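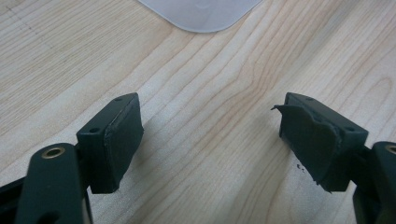
## February, 7:40 - Barkeck gripper, pad covering

Right pad is finished. The covering has let go along the upper margin of the inner face and there is a wrinkled flap standing off it, with a small curled point past the tip of the block. The bottom edge is worse, torn into a ragged fringe. Left pad is still covered, with an uneven seam along the top and down the front corner. It could go on a while longer, but I don't run one old face against one new one. Both come off.

Black specks on the table next to the right block. I take them for crumbs of the covering. Wiped the table with a dry cloth and did the inside of the pads with the same cloth, which pulled the flap further and settled the matter.

Cycle counter at 759 since the last re-cover. Target in the log is 900. The set before this one made the target with some margin, so I went back through my notes for a difference. Only one I can find is the adhesive. The last set went on with the Lomer contact sheet and this one with the thin transfer tape, because the sheet was out of stock in the fall. The tape is easier to trim and I liked it at the time. Lomer sheet is back on the shelf, so we return to it.

### 8:15

Tool on the bench, battery out. Took the pads off one at a time and bagged the screws separately, left and right. They are the same length on paper, but one of the right ones had been swapped at some point and stood proud by a thread. Replaced it.

Left covering came off whole with a plastic scraper. Right side left a gray film that needed three passes of isopropyl and some patience at the front corner. Do not use the steel blade on these blocks. The scratch I put in the old spare in my first month is still there and still telegraphs through every covering that goes over it.

Checked the link joints while the blocks were off. Brass inserts wiped clean. No play I can feel on the left. On the right there is a trace of side movement with the finger fully open, gone by half travel. Logged it, did not touch it. If it grows I will pull the pin and measure.

### 9:30

Cut new faces from the Betancur sheet, the textured one. Template is getting soft at the corners and should be recut before the next round. I have been cutting square to the bottom edge and folding the excess around, and I think that fold is where the fringe starts. This time I trimmed flush at the bottom and put a small radius on both lower corners with the hobby knife.

Top edge is a harder decision. Wrapped over, it lifts. Flush, it can be caught by the edge of a flat part on the way in. The parts Babatunde is running now are thin and lie flat on the table, so the fingertips come down close to the wood every time and drag a bit before they close. That is a hard life for an upper margin. Went flush, with a thin bead of the flexible adhesive along the line. Mahmoud thinks the bead will crack. He may be right, we will see at the next check.

Clamped both blocks between scrap pine with a sheet of baking paper. Light pressure, timer set.

### 13:50

Out of the clamp. Edges down all the way around, no bubbles. Refitted left, then right. Closed the fingers by hand against a card shim: contact was early at the tip and open toward the front. Backed off the right block, reseated it, tried again. Even grip on the card at the tip and at the front now.

Ran 16 closes on an empty table and 8 on a scrap part. No slip on the scrap part, no new crumbs. The new faces have more grab than I remember, enough that the part turned slightly on release twice. That usually goes away after the surface dulls.

Counter reset. Wrote "Lomer sheet, flush trim, bead on top" on the tag so that I don't have to reconstruct it next time.

Open items:

- recut the pad template, in aluminum if Fikelton will do a single piece
- order another pack of the Lomer sheet before it runs out again
- look at side play on the right joint at the next check
- ask Babatunde whether his approach height can come up a little - even a small change would help the top edge

Old coverings are in a bag in the drawer with the count written on it. Tool back on the rack at 14:30.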